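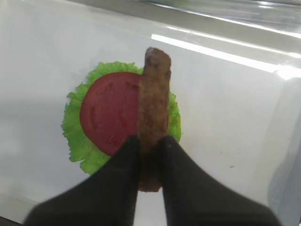

Figure 3. Wrist view with the sausage held upright between the fingers, lettuce and tomato slice behind it.

4. The Sandwich Bench

4.1 Why play food

We wanted a task that a shared workshop could set up on one table and that anyone walking past would understand at a glance. Burger assembly won easily. The parts are cheap, they survive being dropped, and each one asks something different of a two-finger gripper. A lettuce leaf has a frilly edge that can be caught almost anywhere, but it tips if the grip is off center. A tomato slice is a flat disc with hardly any side to hold. The sausage is the part we enjoyed most, because its long round body lets the arm choose between a grip near the middle and a grip near one end, and the two choices lead to very different motions afterward!

The build, which we call Doolan, lives in the Josen shared workshop in Drutville. All of the mounting hardware was designed and made there in the evenings, by members who also use the space for bicycles, lamps and one very ambitious loom. The control software, Cliltell, runs on a single desktop computer under the bench.

4.2 Grip near the end

Early on, we taught the arm to take every long part at its middle. It was a natural place to start (it is what most people do with a pencil on a desk), and it kept the load balanced. The trouble came when a part had to be set on end or turned to lie along a new direction. The fingers themselves got in the way of the stack, and the wrist had to swing wide to make room.

Gripping near one end leaves most of the part standing clear of the fingers. The penalty is a longer lever: a small slip at the fingertips becomes a large shift at the far end. We dealt with this in software. After the fingers close, Cliltell finds the far tip in the wrist view, works out the lean of the part, and passes that angle to the placement planner. A modest lean is accepted and corrected on the way down. A large one sends the arm back to try again.
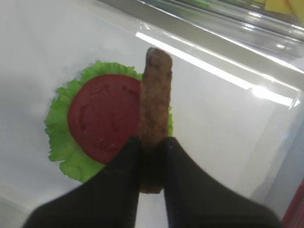

Why not use a stronger grip and skip the lean check? Squeezing harder only helps when both finger pads meet the part squarely, and on a rounded part they seldom do, so a firm grip can hold a crooked part just as tightly as a straight one.

Glare was the other thing that kept us busy. Clear containers are lovely for people, who can see what is left in them, and hard on a small camera. A bright streak along a plastic edge can look a lot like the outline of a part. We tried masking every very bright pixel, which also threw away the shine on the tomato slices. The version we kept ignores long straight streaks only, and we were delighted by how little code it took: the whole filter is 427 lines, comments included.

4.3 Looking before reaching

Before each reach, the arm pulls back to a pose where the wrist camera takes in more of the table. From there Cliltell looks for a container, for a tray, and for whatever has already been stacked. It does not need the whole tray in view. A corner of the rim and part of the stack are enough to update its map, as long as the container it plans to reach into can be seen clearly.
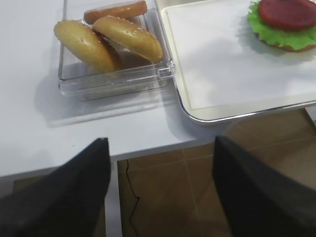
4.4 Session records

Our logs hold 3859 grasp attempts, each saved with the wrist view, the fixed view and the finger width. Warrick Sutcliffe wrote the replay tool, which steps through both views side by side and has become everyone's favorite way to spend a Saturday. We used 20 members' hand-written notes on the replays to decide which failures deserved their own label, and ended up with seven labels. "Closed on air" is the easiest to spot. "Dragged the neighbor" is the most fun to fix, as the cure is nearly always a better approach direction.

The fixed view does most of the work when two parts overlap. Slices that lean on one another hide their edges from the wrist, while the wider camera can at least tell which end of the row is open. We let the planner start from the open end and work inward.
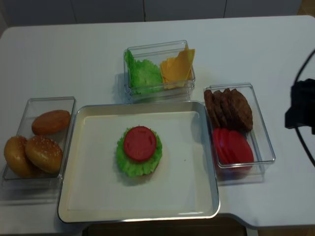
Figure 6. Fixed view of the bench, with the ingredient containers set around the central tray and a partial stack of lettuce and tomato.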